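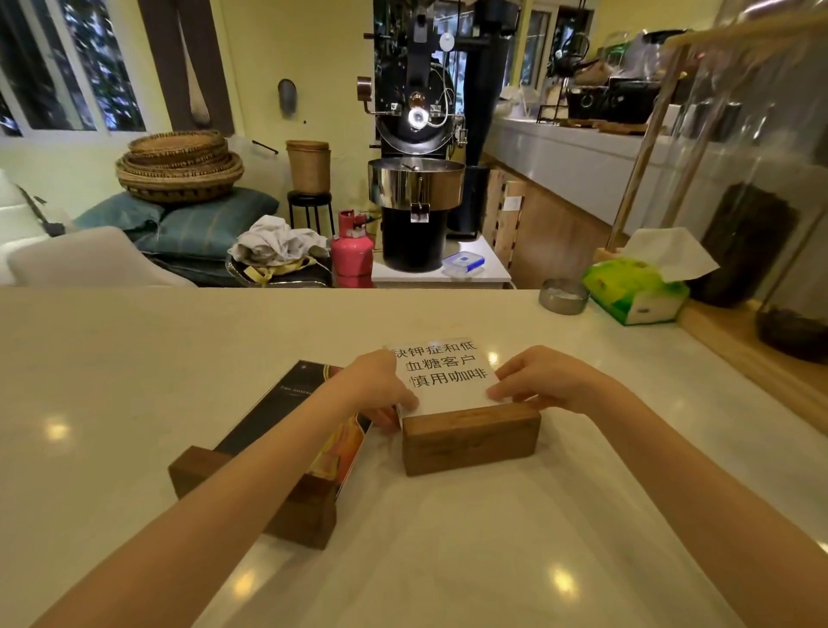 Coffee caution sign on the counter, useful or not?

ratree_b
14 November 2018
We're redoing the counter at Pudis and I want to settle the signs before January. The small card in the wood block says, in Chinese, that customers with potassium deficiency or low blood sugar should go easy on coffee. The menu is in the dark stand next to it. Do any of you put up a notice like this, and where does it go?

dretcombe_roaster
No. We have a menu and a price list. People know if coffee bothers them. Every extra thing on a counter gets knocked over or ignored.

Lamduan N
I disagree. We've had a similar card for 2 years and customers do read it, mostly while they wait. A few have switched to a smaller cup or asked for something to eat with it. It takes up the space of a coaster.

dretcombe_roaster
They read it because they're bored. Did any of them not know already?

Lamduan N
Some didn't. One woman asked me what potassium had to do with it. I told her to ask her doctor, and that's what I'd tell any of your staff to say too.

quentinp
My issue is the language. If half your customers can't read Chinese, print the other side in English. With a slotted block you just turn it around. I had 99 cards done double-sided at Ganora and still have most of them.

ratree_b
Nearly all our regulars read Chinese, but two sides makes sense. What card stock did you use? Ours is plain white and I'd like it to stand up straight.

quentinp
The heaviest they had. Measure your slot first. Mine was too tight and I had to sand 5 blocks.

fadime_d
I'd keep the sign but move it to where people order. With a tissue box, an ashtray and bean jars all along the same counter, it's going to get lost. Also, that white top is very shiny. Do you get glare on the menu from the ceiling lights?

ratree_b
Sometimes, in the evening. I tilt the menu stand a bit and it's fine.

dretcombe_roaster
Lose the ashtray before you worry about the card.

ratree_b
The ashtray stays for now. I'll try the card by the register for a month and post again.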